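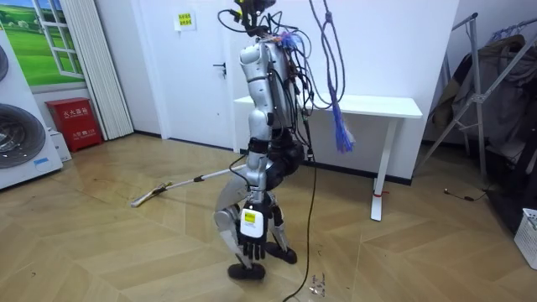 21st July – floor notes

The herringbone is on its third week of being mopped properly, and I have opinions. The pattern was chosen because it looks warm and homey. It also means every pass with a flat mop crosses a seam at an angle, and whatever dirt lives in a seam takes this as an invitation to move to the next one.

Tried going along the zigzag, point to point. Slower, and you end up steering the head more than pushing it. Going straight across and ignoring the pattern gave the same floor with less swearing. Back to straight across.

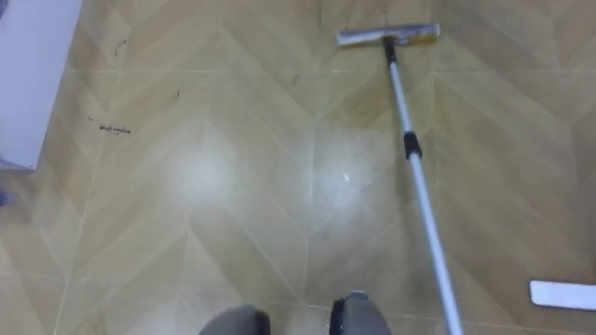 The telescopic handle is still the best part of the Brova mop. The collar needs a firm twist before you start, otherwise the pole gets shorter as your morning gets longer. I have been leaving ours out to 98 cm and would like people to stop "fixing" it.

Cleaner: the Civadora, 40 ml to the bucket. Someone wrote 70 on the lid in marker. Please don't do 70. We did 70 in April and the floor squeaked for days.
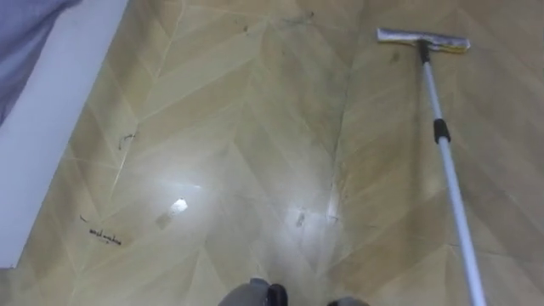

Glare is a nuisance for checking your own work. From one side the planks look spotless, from the other you find the crumbs you were so proud of removing. I now look from both ends before I put anything away – dull, but it saves the second trip.

Bedding hanging over the white edge should be tucked up before mopping. It collects dust on its own time and doesn't need our help.

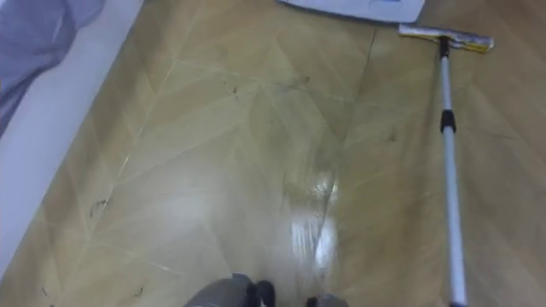 *Vevolo Home Room, Floors & Linens group*

To do:

- wash the pads, no softener (it ruins them, ask me how I know)
- order spare pads, the yellow-edged kind, from Havlíček
- pick up loose flat things before mopping, mopping around them leaves an outline
- try the dry pass first next time, then the damp one
- scrub the label off the bucket lid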